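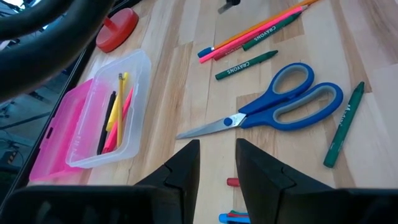
20 August 2024, sourdough bench notes

Okay, second go at the rye starter, and this one smells so much better than the last batch (which went down the sink, sorry Skye, I know you liked it). I fed it at breakfast with the Antwi dark rye, equal weights flour and water, and left it on the shelf over the fridge. By lunch it had gone up past the rubber band and had that sharp apple smell!

Flour question first. Jenő swears the Civell bread flour takes more water than the one we had in spring, so I mixed a small test dough at 70 percent and he's right, it was stiff as a boot. Added another splash and kept going. I didn't weigh the splash. I know, I know.

Dough A: mixed at 10, four folds, then into the cold for 12 hours.
Dough B: same flour, same salt, a spoon of honey, left out the whole time. It got away from me while I was on the phone with Faizal about the oven hire, and by the time I poked it the dent just stayed there. Baked it anyway in the loaf tin. Flat on top, pretty good toast.

Shaping is still my weak spot. Amparo showed me her way again, where you drag the ball toward you with the side of your hand and use hardly any flour on the wood, and it does pull tighter when she does it. Mine stuck twice. I think I'm scared of wet dough and keep reaching for the flour bin (must stop).

Things to sort out:
Scraper is chipped, buy another one.
Marwan wants 6 rolls for Friday, plain, no seeds.
Ask whether the Fodano thermometer reads high, it said 5 degrees for the fridge and the milk says otherwise.
Oil the wood again before November, it's drinking it up.

Dough A comes out tomorrow morning. Going straight from the cold into the hot pot this time, one long slash, lid off at the halfway mark. If anybody's in before me, please leave the oven alone!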